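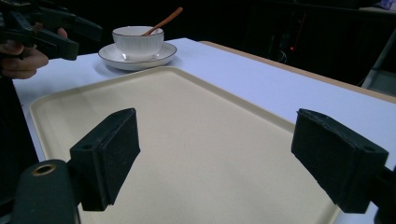
The case for the plain tray

Home | Opinion | Catering | Archive | Contact

Seema Ahuja
23 August 2018

Print this page | E-mail this article

Canteen trays are being withdrawn on the grounds that they encourage waste. The argument runs that a diner without a tray takes one plate, and a diner with a tray takes two and leaves half of the second. I accept that the mechanism exists. I do not accept that removal is the correct response in a staff canteen serving 600 covers in a single lunch period.

The Runley site withdrew its trays in July. Plate waste fell. So did the rate at which tables were cleared, and the saving in washing-up water has to be set against the extra wiping down. Spills that a rim would have held now reach the table or the floor. The published account of the trial gives the first result and omits the other two.

A tray is a load-carrying surface with a raised edge. It lets one person move a plate, a drink and cutlery in one journey, with both hands on the load. Take it away and the same person makes two journeys or carries a hot drink in one hand. For anyone with a weak grip or a walking stick the second option is closed. Keeping a small stock "on request", as Pilley does, obliges those people to ask in front of a queue.

If portion size is the problem, portion size should be adjusted. Smaller plates and a half-portion price deal with it directly. Natsumi Sakai made this point at Ofori two years ago, and the kitchen there still serves on trays.

Where trays are retained, they should be plain. Compartments fix the menu to the moulding and trap water in the rack. Printed surfaces wear unevenly and hide residue. A pale, flat tray shows dirt at once. Buyers should also check that the rim is rounded on the inside, where a square corner defeats most brushes.

The cost of replacing a full set is modest beside the cost of a dishwasher contract, and it is the contract that ought to be reviewed first.

Back to top | Contact the editor | Copyright 2018. All rights reserved.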